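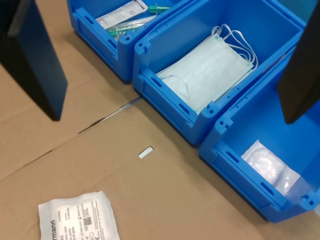
Attachment 1. Blue storage bins with packaged medical supplies and face masks.

Ticket 470
Subject: Reorder notices not sent for stock below minimum level
Product: Filtus inventory module
Site: Plumport clinic supply office
Opened: 2 November 2020
Priority: Normal
Status: Resolved

Description of problem
The supply office reports that automatic reorder notices have stopped. Items continue to show the correct quantity on the stock screen, and items under the minimum level are marked in red as expected. No notice reaches the purchasing mailbox. Manual orders can still be placed. The office was first made aware of the fault when a delivery from Vetness did not arrive and no matching order could be found.

Initial response
The request was assigned to Itsuki Furukawa, Application Support. The site was asked to confirm the software version, the address on file for purchasing, and whether any account changes had been made since July. The site confirmed that the purchasing mailbox had been renamed when the department moved to the Kuo building. The old address had been set to forward mail for a limited period.

Steps taken
1. Test message sent from the notice screen to the old address. Message returned as undeliverable.
2. Purchasing address updated under Site Settings, Contacts. Test message received.
3. Minimum level for one test item raised to 300 to force a notice. No notice received.
4. Message queue reviewed. The queue held 43 unsent notices, all addressed to the old mailbox. The queue stops after 10 failed attempts and does not restart when the address is changed.
5. Queue cleared by Application Support and the notice service restarted. Notice for the test item received by purchasing.
6. Test item returned to its original minimum level.

Cause
The forwarding period on the old mailbox ended. Notices then failed, and the queue was placed on hold. The hold is recorded in the system log but is not shown to site users.

Action required by site
Notices removed from the queue will not be sent again. The supply office must run the Below Minimum report and place any outstanding orders by hand. Vetness orders should be checked first.

Follow-up
A request to display the hold warning on the stock screen has been entered separately. The site has confirmed that notices are being received. Ticket closed with the agreement of the supply office.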